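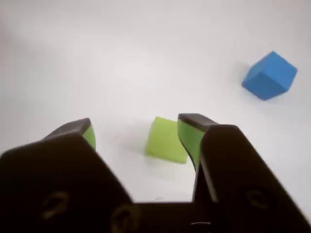
Two foam cubes on white

Grovcombe Stair Rods, pack of 14
If you've just had the stairs carpeted, you'll know how lovely it is to come down them of a morning – and a good set of rods really does finish the job off.

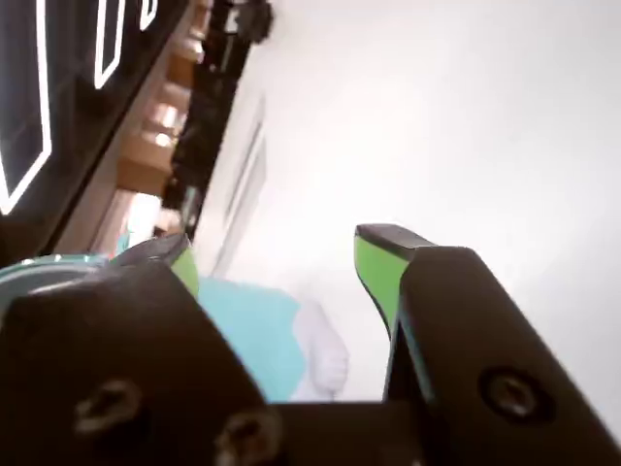 Lime-green finger pads

Each rod comes with two brackets and a little bag of screws, plus a spare or two in case one rolls under the skirting.

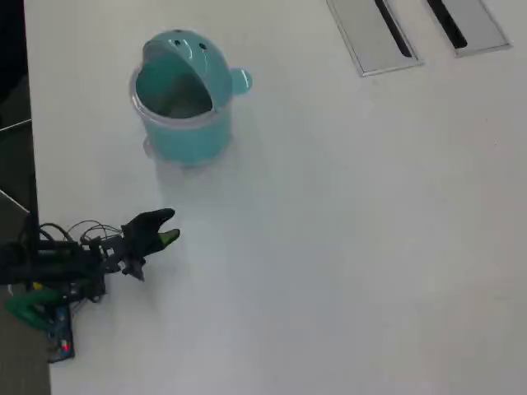
Fitting
Start at the bottom step and work up, taking your time.

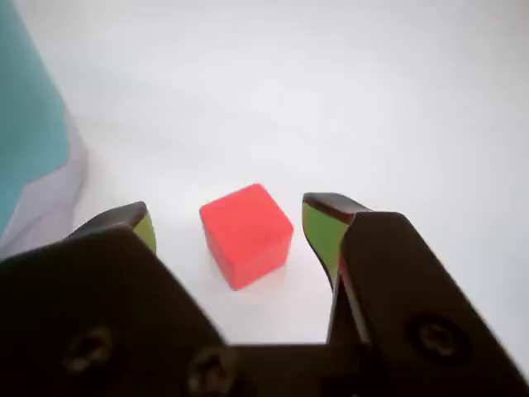
Delivery
Allow 5 working days. For odd widths, do ring Kartini Chin, who is always happy to chat stairs (not Wednesday, sorry!).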